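The Lunch Walk, One Year In

30 December 2020

Hello again, walkers and would-be walkers! I promised a proper update on my lunch walk habit before the year ran out, and I'm squeaking in under the wire with a cup of tea and my shoes still on.

For anyone new, I started walking on my lunch break in April, when I was eating at my desk and feeling like a sack of flour by three in the afternoon. My goal was 20 minutes out the door and back, rain or no rain. Some weeks I managed every workday. Other weeks I managed two walks and a lot of crackers. I still count both kinds as good weeks (my newsletter, my rules).

What got me going was the sky, if you can believe it. I'd spent so many months looking at a screen that a big stretch of blue felt like a treat, and I'd get back to my inbox squinting and a little bit happier. 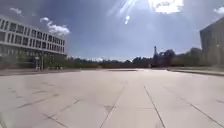
Shoes, Snacks and Other Serious Business

I wore my old Haslinger sneakers until the left heel gave up, then switched to a pair from Rolano that I found on the clearance rack. They squeak. I don't care! They're wide in the toe and I can slip them on without sitting down, so I never get to use laces as an excuse.

Eat first or walk first? I've gone back and forth on this all year. Walking first makes lunch taste better, but if I've skipped breakfast I get cranky before I'm halfway. My current fix is half a sandwich before and half after, with the second half wrapped up and waiting in the fridge. A reader wrote in to say she eats soup out of a thermos while she walks, and I admire that more than I can say, but I tried it once with minestrone and my scarf has never recovered.

Pick a route with some long, easy pavement in it. Grass is lovely until you have to sit through a meeting with soggy socks, and I like being able to let my mind wander without watching my feet. 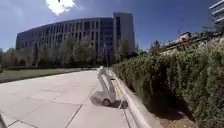 2 min read

My Very Short Playlist Report

I tried podcasts, I tried language lessons, I tried an audiobook with 84 chapters (I quit at chapter 7, sorry to whoever recommended it). These days I mostly go with nothing in my ears on the way out and music on the way back. The quiet half is where I remember birthdays and figure out dinner, and the music half is where I walk faster than I meant to and arrive back with pink cheeks.

If you get bored easily, try your usual route in the other direction. I did the same loop for months before I thought of it, and it felt like a different neighborhood! 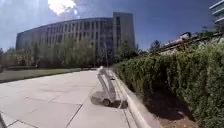
Wide sidewalk and plenty of sunshine.

Coming up next time: my thoughts on the Plavetti rain jacket, which I've now worn in a real downpour, plus the Skarkik oat bars that so many of you keep asking me about. Send me your own lunch walk habits in the meantime, especially the snack-related ones. And if you've got a good way to get minestrone out of wool, please write to me first.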